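Bench notebook, Trultbridge shop, April
Slotted panel, Katov pattern, third look 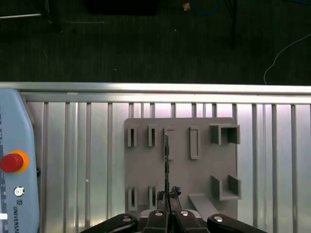 I still don't buy the claim that this panel is ready to go out. The Katov sheet calls it a "universal holding fixture," and whenever I read the word universal on a drawing I go looking for the part that fits nothing. The order is for 100 panels. I would like to be sure about one of them first.

What I have is the light gray one, matte, rounded corners. Two rows of raised fixtures. The narrow upright holders are the part I trust most. They are plain little blocks with a slot down the middle and there isn't much to get wrong. The thin dark strip is what I have been using against the panel, mostly to see how forgiving the layout is when something comes in from the front. My opinion so far is less forgiving than the sheet says.

Open questions, in no order:

The taller slot fixture in the upper row. Why is it taller? The drawing (no. 3081) gives no reason and the revision note says "per request," with no word on whose request. A tall holder next to short ones means you have to lift over it to reach the long open frame on its right. Fine if you load from the right. Everybody here loads from the left.

The U-shaped brackets. Safavi says they are for seating a block flat against the back wall. Maybe. They open toward the right on the upper one, and I can't see what keeps a part in there if the bench gets bumped. I asked for a lip and was told a lip would cost more. Then I asked how much more and that was the end of the emails.

The flat angled bar at the lower right. Sheet calls it a "lead-in." I call it a thing to catch a sleeve on. It slopes down off the panel under the lower bracket, and I have not found a part in the Tunow kit that needs it. If it is left over from the earlier version, take it off. If it does something, write down what.

Surface. The matte finish is the one change I asked for and got. Glare was my whole complaint about the old one. I will believe it holds up when it has had a season of greasy hands on it. The "575 cycle wear result" in the cover letter doesn't say what a cycle was. Wiping? Loading? Dropping it down the stairs?

Also, the lumpy black thing on the panel, between the lower holders and the angled bar, is not part of the fixture and doesn't appear on any parts list. Whoever sets up next, please start with a bare panel. I don't want a write-up later where somebody has decided it was a spacer.

Slot widths: not signing off yet. The sheet gives one width for all the narrow holders and I want each one gauged separately, both rows, with the results written in here and not on a piece of tape. Same strip for all of them. If you swap the strip, say so.

Cost code for this work is 3142. The last two entries went to the wrong one.

To do before anybody says "approved" again:
- gauge the narrow holders, upper and lower
- ask Safavi for the reason behind the tall one, in writing
- try the long open frame with the biggest Tunow part
- bump test on both U brackets, parts in
- decide on the angled bar

2:40 pm. Emailed Katov about the bar. Expecting the brochure again.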